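Chapter 5: Buying a Hand Off the Shelf

I spent most of July with the Gutico starter kit on my bench, and I'm going to lean on it all through this chapter - partly because it's decent, mostly because I know its faults. You get two grippers' worth of software and 10 practice tasks. I'd start with the water bottle, every time. Clear plastic is a pig for any vision system! 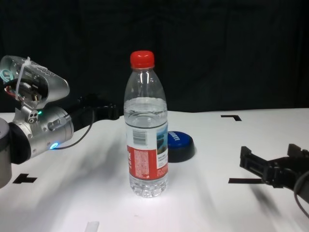
Bhavana Rodrigues told me I was being too kind, and that for the same money she'd want the Zeson kit and its better manual. We'll compare the two in section 5.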